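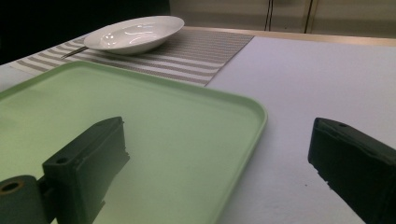

Jelle Visser

Print this page | E-mail this page

TRATEN PUTS THE CAFETERIA TRAY BACK ON THE TABLE

Housewares company's spring line revives the lunch tray for people who eat at home, often standing up

PLURBRIDGE - Traten, the housewares company that has spent most of its life selling dish racks to people who own dishwashers, will start shipping a line of home serving trays in March. The line is called Justbridge, after the street where the company keeps its warehouse, and it comes in four sizes and five colors. A sixth color, a brown, was dropped after testers kept asking whether it had been washed.

The trays are meant for everyday meals at home: soup at a desk, toast in bed, dinner in front of a show that everyone in the house swore they would wait to watch together. Traten's own customer survey, which drew 489 replies, found that fewer than half of the people answering had eaten dinner at a table the night before. Several wrote in to say that they do own a table and that it is currently holding the mail.

"We had a long meeting about whether to encourage people to go back to the table," said Gunnlaugur Hallgrímsson, head of product at Traten. "Then we broke for lunch and every one of us ate it off our knees. The meeting was shorter after that."

The Justbridge line replaces the company's earlier tray, the Bjarnason, a handsome object with tall carved handles that would not fit in any cupboard known to the customer service department. The Bjarnason sold steadily for two holiday seasons and was returned just as steadily each January. Owners who kept theirs report using it to carry firewood, seedlings and, in one case, a cat with a bad hip. Traten thanks them for their loyalty and will go on supplying replacement feet.

The smallest of the new trays holds a mug and a plate of something. The largest will take dinner for two, if the two are on good terms. All four sizes have a rim, stack inside one another and stand on edge in the gap beside the refrigerator, where the company's research shows trays end up regardless of what the packaging suggests.

Color took up more of the year than anyone planned. Hallgrímsson's team began with 40 samples and cut them to 19 by asking staff to eat scrambled eggs off each one. Reds went early. A yellow made the eggs look unwell. Among the survivors is a soft green that the team's older members remember from school lunches and its younger members remember from dentists' offices, and both groups voted for it anyway.

The company has also given some thought to noise. Anyone who has come down a dark hallway at 2 a.m. with a bowl and a spoon knows that the spoon will tell the whole house. Justbridge trays have a matte surface that keeps cutlery from sliding as freely as it did on the Bjarnason, which was lacquered and could launch a fork. Traten does not promise silence. It promises less of an announcement.

Prices start at $20 for the smallest size. The trays will be sold through independent kitchen stores and at the Traten shop in Plurbridge, which is open from 10 a.m. and has a bench outside for people whose spouses are still choosing a color. Stores that carried the Bjarnason may exchange unsold stock for the new line until the end of the spring season - the company asks only that the trays come back without firewood in them.

Customers can buy single trays or a set of four. There was some pressure inside the company to sell the set only, on the theory that a household needs matching trays. The survey suggested otherwise. Most people who replied already had one tray they liked, one that came from a relative, and one with a map of a seaside town on it that nobody remembered visiting. Traten sees no point in competing with the map.

A short care leaflet comes with every tray. It asks owners to wash it by hand or on the top rack, to keep it off the stove, and to refrain from sledding. The last point was added at the request of the service department, who have seen photographs.

About Traten

Traten makes dish racks, bread boxes, trays and a colander it is quite proud of. The company is privately owned and based in Plurbridge.

Store owners who would like samples, and reporters who would like to hear more about the eggs, should write to Jelle Visser in the Traten press office. Samples go out in the green unless another color is requested.

Print this page | E-mail this page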